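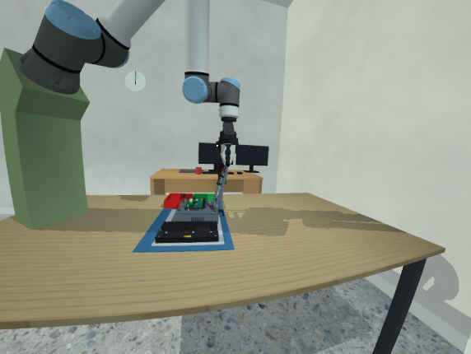

Slide 1 – Two arms at the long table

Cleaning up a parts master before a system change
Speaker notes, 25-minute slot

Opening
Start with the subject: part records for small electronic products, and what happens to them when two companies merge their item lists. The case is Ellitz, which took over the Tondell product line and its records in February. Give the starting figure, 3,143 active records. Leave it on screen while people find seats.

Define "active" early. In this talk it means a record that can still be put on a purchase order or a bill of materials. It does not mean the part is in stock. Last time this caused a question at every slide.

Where duplicates come from
Four sources, in order of size. First, the same part bought from two suppliers and entered twice. Second, a revision letter typed into the part number field by one group and into the revision field by the other. Third, units: cable entered by the foot at Ellitz and by the roll at Tondell. Fourth, plain typing errors, mostly the letter O for zero.

Show the resistor example. Same value, same package, same tolerance, three numbers. Two were on live bills of materials, so neither could simply be deleted. 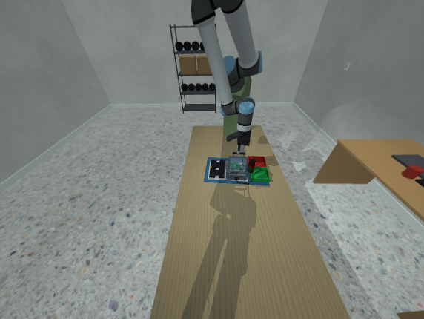

The rule we settled on was that the older number survives, unless the newer one carries an approved drawing. The losing number is blocked for new orders and kept as a cross-reference. Old service manuals still print it, and a technician with a manual in hand will search for it.

Pause for questions on cross-references. If someone asks about customer part numbers, say they sit in a separate table and were left out of this work.

Matching
Exact match on manufacturer number found the easy cases. We then stripped spaces, hyphens and slashes and ran it again. The second pass found more than the first. Description matching was tried and dropped – too many records say only "bracket" or "cover, small".

Manual review took 105 hours. State this plainly. Most of it went to mechanical parts with no manufacturer number at all, where the only proof was a drawing. 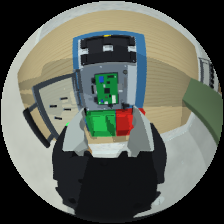
Slide 9 – Blue base and black module, from overhead

Assemblies are harder than single parts. Two records can have the same top-level description and differ by one screw. Compare the full structure, down to the lowest level, and compare quantities as well. The Hultberg subassembly failed this test twice. Both versions were kept.

Result: 2,966 active records after review. The rest are blocked, with their history intact. Mention that 5 were reopened later when a repair order needed them.
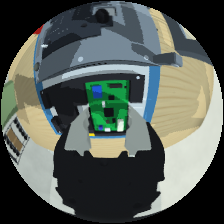

Keeping it clean
New records now need a manufacturer number or a drawing number before they can be saved. The Sutcliffe site asked for an exception for shop supplies such as tape and gloves, and it was granted with a separate number range.

Run the duplicate report monthly. Send it to the person who created the record, with the suspected match beside it. Ours went to a shared mailbox at first and sat there unread.

If time is short, skip the number range slide and go straight to the report layout. Leave the last four minutes for questions. The field list is on the handout.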